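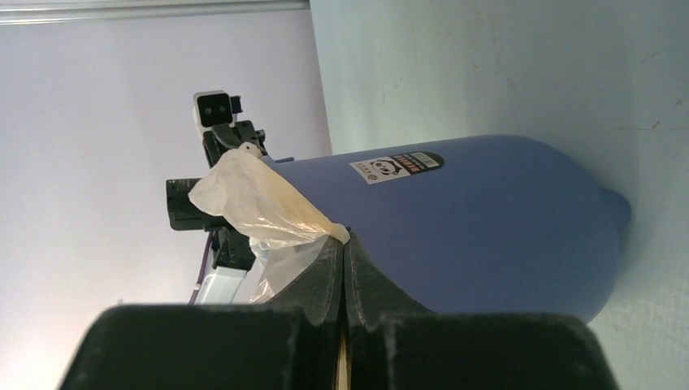 Darnport, 04/06/2026

Section 3: Setting up your laundry shelf

Okay, shelf's on the wall, so now we get to the part I like – deciding what lives on it! I've moved house a lot and done this in every one of them, and the steps below are the order I always end up using.

1. Wipe the shelf down with a damp cloth and let it dry. Sawdust from the drilling gets into everything (ask me about my towels).

2. Put the heavy bottles at the two ends, right over the brackets. The Plelter brackets I used in Section 2 are strong, but the middle of the board will still sag if you load it up.

3. Leave a gap of 6 inches above the tallest bottle so you can lift it out without tipping it.

4. Stand everything up with the caps tight. I check mine again after a day or two.

5. Pegs, stain sticks and odd socks go in the small bin. Mine's a Hundalmont and it fits fine, but any little bin will do.

Note: If your board is longer than 3 feet, go back and add the center bracket. My neighbor Akihiko Matsuda skipped his and had to redo the whole wall in December.

Caution: Never store bleach next to anything with ammonia in it, and keep the lot out of reach of kids and pets.

Caution: Wait 14 hours for the wall filler to set before you load anything. I know, I know – I wanted to fill mine right away too.

Next up is Section 4, the hanging rail. You'll need the long screws for that one.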